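Chopstick sorting, hand-held gripper demos
7/5/26
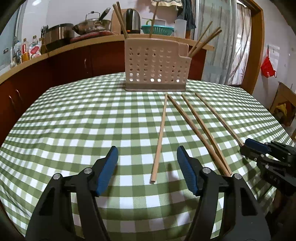
Left tool lining up on the nearest chopstick, caddy at the back.

Kitchen table set at Enudthorpe, gingham cloth on. Collecting with the two hand-held grippers, same blue pads on both. The task is to pick up loose chopsticks one at a time and stand them in the caddy. An episode ends when the last one is in, or when one goes on the floor.

Question for this round is the one left over from November: does the policy do better if the demonstrator always picks the nearest chopstick first, or if the order is left free? In the November set everybody picked however they liked and the trained policy dithered between two targets when they were close together. It would start towards one, drift to the other and close on nothing. Ivone Andrade thought this was plain averaging between demos that disagreed. I thought it was the camera losing the thin tips against the check of the cloth. We agreed to test hers first as it only needs new demos and no new hardware.

Protocol as run:
Free order, 40 episodes. Fixed order (nearest to the left tool first), 40 episodes. Same cloth, same caddy, same demonstrator for both blocks. Start layout thrown by hand, then nudged if any chopstick was hanging over the table edge. Right tool may steady or push a chopstick but doesn't place. Kitchen left as it was, nothing cleared off the counter behind, so the background matches November.

Training on the Hviid machine overnight, same settings as the November run, nothing tuned. Evaluated on the arm pair at Porken, where they have the same caddy but a slightly lower table. I corrected the base height in the config and checked it with the ruler twice.

Results, 30 trials each, scored per trial as all chopsticks placed, no drops:
Free order: 14 of 30
Fixed order: 23 of 30

So the order matters, and by more than I expected. The dithering is mostly gone in the fixed-order policy. I saw it in 3 trials, all with two chopsticks touching at the near end. There "nearest" is not well defined, and when I went back through the demos I had not been consistent either. Sometimes I took the outer one, sometimes the one lying on top. Should have written a rule for that before starting.

Remaining failures in the fixed-order block, from the video:
Closed too high on the shaft and the chopstick swung when lifted, then missed the caddy opening. Most common.
Tip caught on the rim of the caddy and the policy kept pushing down. It has no idea it is stuck. Stopped by hand both times.
One where the chopstick was rolled away by the finger before closing.

The swing is a demo problem too, I think. By hand I can feel the thing rotate between the pads and I tip my wrist to catch it. The policy only sees images and gripper width, so it copies the tip of the wrist at the wrong moment or leaves it out. Ivone suggests gripping nearer the middle and giving up on the end grasp altogether. The end grasp is quicker but the middle one hardly swings. Worth a small block of its own before we mix it in.

Doesn't settle the camera question. The free-order policy could still be suffering from both. To separate them we need the same fixed-order demos on a plain cloth and then a swap at test time. Jekeck have a grey one we can borrow.

Notes on the tools. The left one needed its pivot screws nipped up halfway through the free block, the fingers had started to close slightly off line. Episodes before that are kept in, but flagged. Right one fine. Width calibration repeated after tightening and the offset was small enough to ignore.

Also lost time to the tracking dropping out whenever a tool went low behind the caddy. Worked round it by keeping the caddy further back and approaching from above. Those episodes were thrown away and redone, so the counts above are all clean ones.

Ivone asked whether 30 trials is enough to believe the gap. For a difference this size I'm fairly comfortable, but it is one demonstrator and one training seed. Second seed is queued for both. If the gap halves I'll rerun the whole evaluation with her doing the layouts, so that I'm not throwing the starts myself knowing which policy is loaded. I did know this time.

To do
Write the rule for touching chopsticks (proposal: always take the one on top, and if neither is on top, the one further left).
Middle-grasp block, short.
Plain cloth block.
Stop condition for pushing on the rim.
Spare pads, left set is starting to go smooth on the inside edge.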